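Stories > Short Fiction > Cold Places

Search this site Search Go

The Randlow Core

August
by Mervyn Mottram

Panagiotis Dimitriou got to the core store at Grellside at six in the morning, before the heating came on in the offices. He hung up his coat, put on the other coat, and signed the sheet by the freezer door. The list for the day had one line on it. Randlow Glacier, hole two, bags 1 to 281, to be checked against the field log.

He had drilled most of hole two himself, eleven years earlier, with a woman named Damgaard who ran the winch and wrote the log. 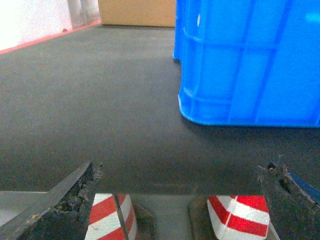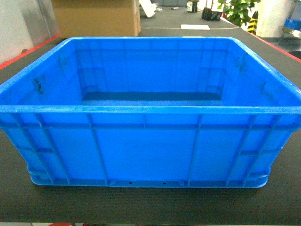 The freezer was kept cold enough that he could work for forty minutes and then had to come out for twenty. He worked alone, which was against the rules, but the second technician had left in the spring and the post had not been filled. He left the inner door unlocked and his radio turned up.

Each bag held a piece of ice a little over a foot and a half long. The top ones were white and full of air. Farther down they turned gray, then clear. He read the number on the bag, found the number in the log, measured the piece, and wrote down what he got. If the two lengths matched he put the bag back. Damgaard's handwriting was small and upright, and she pressed hard with the pencil. Next to some of the numbers she had written notes. Dust. Crack, old. Crack, ours. Wind, stopped 2 hrs.

By his second break he had done thirty bags and there was nothing wrong with any of them.

The phone in the break room rang while he was drinking his tea. It was Costing, at the main building. They wanted to know how many shelves would be free if Randlow went.

"Went where?" he said.

"If it were released," the man said. "The glacier's been surveyed again. There's a case that the old cores have been superseded."

"The glacier's gone below the drill site," Panagiotis said. "You couldn't get this core again. There's bare rock at hole two."

The man said he understood that, and that he only needed the number of shelves. Panagiotis told him he would have it by Tuesday.

He went back in. Bag 94 had a brown line through it, thin as a thread, at a slight angle. The log said Ash? and then, in the same pencil, P. says no. He remembered the argument. They had been in the tent with the stove going and the core on the tray between them, and he had told her it was dirt off the drill barrel. She had written down what he said because that was how she kept a log. She put in everything anybody told her, with an initial.

He held the bag under the lamp. The line went all the way through the ice and out the other side. Dirt off a barrel stays on the outside. He turned the piece over twice to be sure, and then he had to go out because he couldn't feel his fingers.

He sat in the break room with his hands under his arms. The Jernix compressor behind the wall shut off and started again. After a while he took the log and a pencil and wrote under her note: Ash. P. was wrong. He put the month and his initials.

Then he looked up her number. It was an old one and he did not expect much. She picked up on the fourth ring. There was a dog barking somewhere behind her.

"It's Panagiotis," he said. "I'm at Grellside, doing the check on hole two."

"Is it still there?"

"Most of it. I'm at 94."

She was quiet, and he heard her tell the dog to lie down.

"The brown line," she said.

"It goes right through."

"I know it does. I looked at it again after you went to sleep."

"You could have changed the log."

"You hadn't changed your mind," she said.

He told her about the call from Costing. She asked who was in charge there now, and he gave her the name, and she had him spell it. She said a dated ash layer would make the core a good deal harder to throw out. It would need a sample sent off, and somebody would have to sign for it.

"I can sign for it," he said.

"Do it today, then."

He said he would. She asked about his knee and he said it was all right on flat ground. When he had hung up he filled in the form for the sample, made a copy, and put his outdoor gloves on over the thin ones. There were 187 bags left after that one. He took the saw in with him.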